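Clatton Display Village, open weekend: nice bedrooms, vague answers 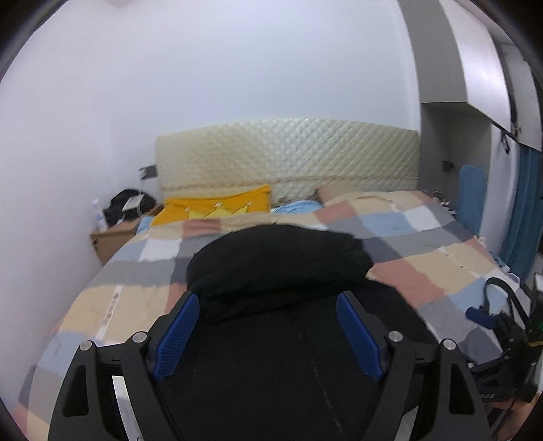 The brochure promised "room to grow", and I drove 87 km in April to see how much. Beverley Ruawai from the sales office walked us through the Mamby, their cheapest plan, and called the main bedroom generous. The big bed takes up most of it, quilted headboard and crown pillow included, and I'd want a tape measure before I used that word. The listed 176 square metres includes the garage and the porch, a detail I found in the small print on page 2.

I asked what the base price leaves out. Driveway, fencing, blinds and floor coverings, for a start. The $500 holding deposit is "usually" refundable. I asked for that in writing and was offered a sausage in bread.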